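Model Council Takes On a Water Treaty

What a turnout! Our fall Model Council at Bullham filled the upstairs hall on Wednesday evening, and the delegates stayed so long past closing that the lights had to be flicked at them twice. The question on the table was a river shared by two countries, one planning a dam and the other worried about its farms, and whether outside monitors should be let in to measure the flow.

Eyerusalem Shiferaw chaired and kept speeches to 2 minutes, no mercy. Yeshi Kumsa spoke for the downstream side and got the loudest applause of the night for her plea for a drought clause. Chiharu Matsuda, up against her, gave almost nothing away until the coffee break – and then came back with a draft both sides could sign. It passed with 6 abstentions, and I loved every tense minute of it.

Next up in November: fishing rights and the trouble with drawing lines on the sea. Newcomers are so welcome, and the briefing packet is a quick read (I promise!). Pick one up at the Bisel Street desk.

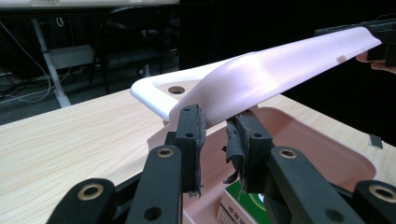
A curved arm in white and pale pink, with a hand at the far end.

– Abrehet Belay

Comments

Mebrat W.: Great night. Can we have longer for rebuttals next time?

kazmi_reader: My daughter talked about the drought clause all the way home!

Yeshi K.: I still think we should have held out for monitors year-round.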